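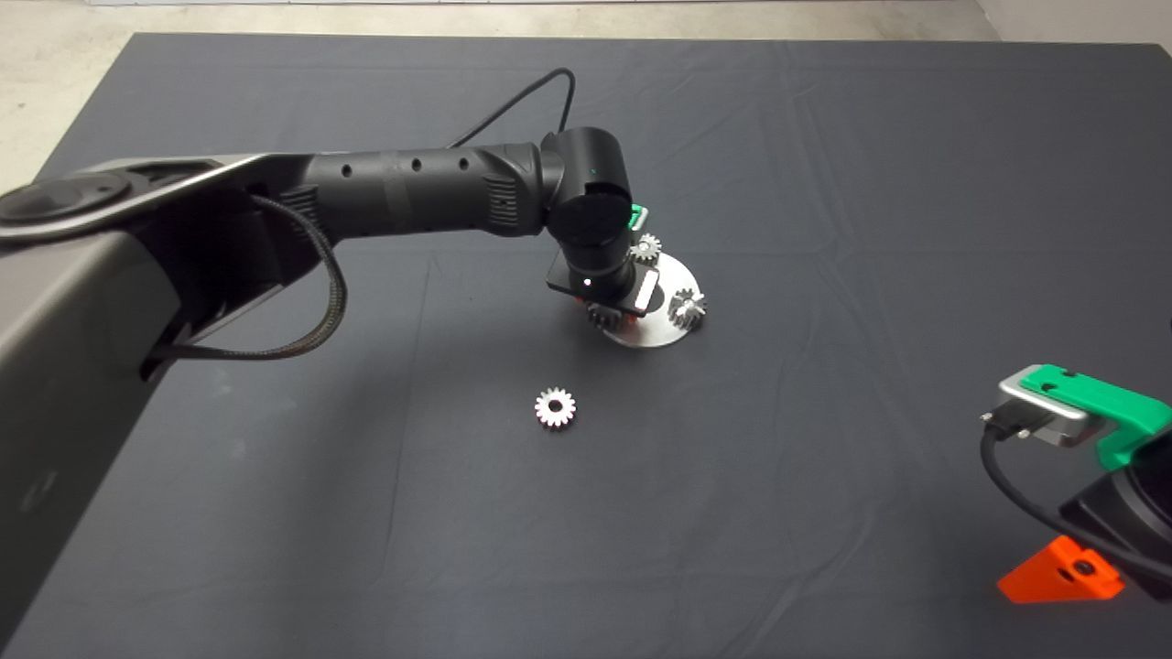 Does the cloth really matter, one reader of the last edition asked, or is it there to sell more cloth? The leaflet in the Zostden kit says any clean surface will do, and the reader had been getting by with a sheet of newspaper.

We doubt the leaflet. A small spur gear set down on a hard bench can pick up a nick on a tooth tip, and newspaper slides. Any dark, plain, close-woven cloth is fine. It doesn't have to be the Tekska one, whatever the box says.

## 3. Laying out the gears and plate

1. Spread the cloth over the whole working area. Pull out the big folds. Light creases can stay, and we have never seen ironing make any difference.
2. Wipe the round plate on both sides and lay it flat on the cloth. Press the rim at several points. If it rocks, there is a fold or a chip of metal under it.
3. Put the small gears on or beside the plate. The leaflet wants them in a row by size. Do that if you like rows.
4. Check each gear under a lamp before you fit anything.

> **Note:** The kit comes with a bottle of Julico cleaner. A dry lint-free rag does the same job on new parts, as far as we can tell. Save the bottle for greasy ones.
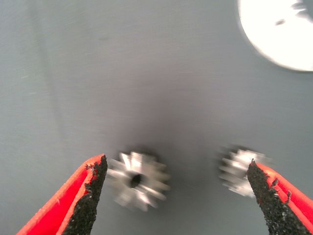 Lighting gets a full page in the leaflet, most of it about buying a Moya lamp. Any lamp with a movable neck should do. What you need to watch is where the light lands. A bright white circle like the one in the upper right corner washes out nearly everything inside it, and a small burr could sit there unnoticed. Move the lamp, or move the part, until you can see plain gray metal.

### 3.1 Checking a gear

1. Stand the gear on its teeth with one flat face toward you. Don't check it lying down, even though the leaflet shows it that way.
2. Look at the tooth tips around the rim, then at the gaps between them. Swarf likes to hide in the gaps.

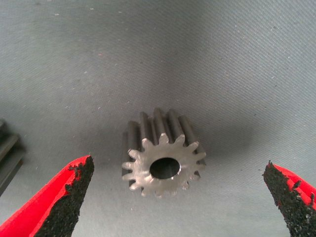 3. Look through the bore toward the light. A dark line across it may be a scratch or just a hair, so wipe and look again before you reject the part.
4. Turn the gear end for end and repeat steps 2 and 3. The second face is the one people skip.

> **Caution:** New gears can have sharp edges. Don't run a bare fingertip around the rim to feel for burrs. Drag a scrap of cotton over the teeth and see if it snags.

> **Caution:** Do not force a gear that binds on its pin. The leaflet calls a tight fit "normal for the first 8 turns." We have not found that it loosens. Take the gear off, clean the pin, and go back to step 2 of this section.

When every gear has passed, go on to section 6, Fitting the pins.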